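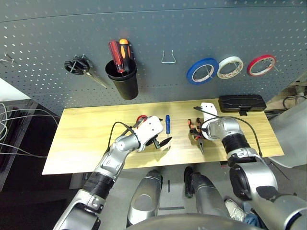

Plemance, diciembre.

Estrella Cárdenas habla deprisa y con un destornillador en el bolsillo. Lleva el mantenimiento de la célula de dos brazos de Womatwood, taller de montaje, y nos da el rato que tarda un café. Menos, al final.

«Lo primero, las herramientas a la vista. Tijeras, cintas, alicates. Si tengo que abrir un cajón ya voy mal.» El panel perforado lo pidió ella. Antes había un carro con ruedas que acababa siempre en la otra punta de la nave.

¿Qué se estropea más? Ni lo piensa. «Los cables. Siempre los cables. El de la muñeca hace un bucle por encima de la pinza y si lo dejas corto, tira; si lo dejas largo, se engancha. Henk Verschueren, que montó esto, me dejó una marca de pintura en cada uno. La marca se borró, claro.»

La revisión toca el sábado, con la línea parada. Orden fijo: cables, fundas de las muñecas, pinzas, y luego pruebas de agarre con alicates y destornilladores corrientes. «Con piezas de calibración todo sale bien. Con un mango de goma ya veremos.» Hace 12 agarres por brazo. Si falla uno, vuelta a empezar.

Las almohadillas merecen capítulo aparte. Las cambia cada 800 horas, aunque el proveedor, Dralwood, le da mas margen. «A las 710 ya noto que patinan. Poco, pero patinan. Las limpio y aguantan hasta el cambio.» ¿Y con qué las limpia? Cepillo seco. Nada de disolvente, que una vez probaron y el dibujo quedó liso como una suela vieja.
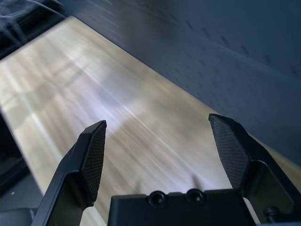
¿Se pueden cambiar las almohadillas de un solo dedo?

Mejor las dos a la vez: una nueva y otra gastada agarran distinto y la pieza se tuerce al cerrar.

Del apriete no se fía de la mano de nadie, ni de la suya. Llave dinamométrica y apuntado en el cuaderno. Damir Kelmendi, del turno de tarde, prefiere la hoja de cálculo; de momento conviven las dos cosas y no siempre coinciden. «El cuaderno manda», dice ella.

Le queda pendiente el brazo derecho, que tras cada arranque pierde un poco la referencia. Ha pedido un encoder a Bakker, plazo de 10 días. Mientras tanto lo reinicia a mano por la mañana, antes de que entre el turno, y se va corriendo porque la llaman de la otra linea.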